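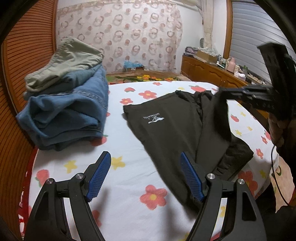

Saslow Wash & Fold is a laundry service in Purnmont, and on this page we collected the questions which customers send to us most often. We wash, dry, fold and bring back clothes, towels and bedding for homes and for small guest houses. Many of these questions are about color. A dark garment lying on a white bedsheet is a normal thing in every bedroom, and when both are dry there is little danger, but in the same wash they can be a bad pair. Please read the answers before your first order and write to us if something is missing.

Search the help pages Enter a word Go

How do I place an order?

You can order by telephone, by email or at the counter. Tell us your address, how many bags you have and if there is something special in them. We confirm the pickup the same day if you write before noon. For the first order we also need a phone number where you can be reached in the evening.

Where is the counter?

At 864 Climell Road, on the ground floor, next to the shoe repair. The entrance for customers is from the street. The door in the yard is for our vans only, please do not leave bags there. Bus 181 stops on the opposite side of the road.

Do you separate the colors?

Yes. Every order is sorted into whites, light colors and darks, and new jeans are washed alone. If your order is very small, one of the groups may be only two or three pieces, and then we wash it in a small machine. We do not mix your laundry with the laundry of another customer, also not to fill a machine.

A new dark shirt left a mark on my white sheet. Can you remove it?

Often yes, if the sheet was not put in the dryer after. Heat makes the color stay. Please do not try bleach first – some marks turn yellow from it and then we can do nothing more. Put the sheet in a separate bag, write "color mark" on the paper and tell us what kind of fabric made it, if you know. We soak the sheet overnight in an oxygen product and wash it again. There is a small extra charge for the soaking, and you pay it even when the mark stays a little visible.

How can I check at home if a garment loses color?

Make a corner of a white cloth wet, press it on an inside seam for one minute and look at the cloth. If there is color on it, wash the garment alone, in cold water, and repeat the test after the second wash. Black cotton and dark red are the most frequent cases. With dark towels it can take more washes than you expect.

What temperature do you use?

Bed linen and towels are washed hot, clothes are washed warm or cold. When the care label says something lower, we follow the label. If the label was cut out, we choose cold and a gentle program, and for this reason an old stain may not come out completely. You can ask for another temperature in writing.

Can I choose the detergent?

There are two kinds, one with a light smell and one without any. The one without smell is what you get if you say nothing. You may also send your own detergent in a closed bottle with your name on it. We do not use fabric softener on towels.

What should I do before I give you the bag?

Empty the pockets, close the zippers and turn printed T-shirts inside out. Please take the cover off the comforter, our drivers can't wait for this. Pens are our biggest enemy. We look in the pockets too, but we can't promise to find everything in them.

Do you iron?

Shirts, pillowcases and tablecloths, yes. Flat sheets go through the roller and come back folded in a square. Fitted sheets are only folded. We know that many people like them ironed also, but the elastic becomes weak from the roller and we stopped this last September.

Do you accept silk, wool and leather?

Wool sweaters are accepted and dried flat, so they need one more day. Silk and suits we give to Georgiev Dry Cleaning, and their price is added to your bill without any extra from us. Leather and fur are not accepted.

What does it cost?

The price is by weight, weighed dry at the counter or at your door. There is a minimum for pickup orders, no minimum if you bring the bag yourself. The current price list hangs at the counter and we send it by email if you ask. Guest houses which bring more than 1,000 pounds in a month get a different list – please call the office for it.

How long does it take?

Usually the next working day in the evening. Comforters and wool take two days. Before public holidays it can be longer, and we tell you this when you order.

Something is missing from my bag. What now?

Write to us within three days, with the number from your receipt. We check the machines, the folding tables and the other bags from the same day. Single socks are kept in a box for one month. If a piece is really lost by us, we pay its present value, not the price when it was new.

Something came back damaged.

Please do not wash it again and do not repair it. Bring it with the receipt. We look at it together with you, and in most cases it is clear quickly if the machine did it or if the fabric was already thin. Missing buttons we sew on free of charge, with a similar button if we don't have the same.

Can I stop the regular pickup when I am on vacation?

Yes, one message the day before is enough. Tell us also the date when we should start again. Without a date we wait for your call.

How can I pay?

Cash or card at the counter, card only at the door. Regular customers can receive one bill at the end of the month.

Answers last checked on January 17, 2023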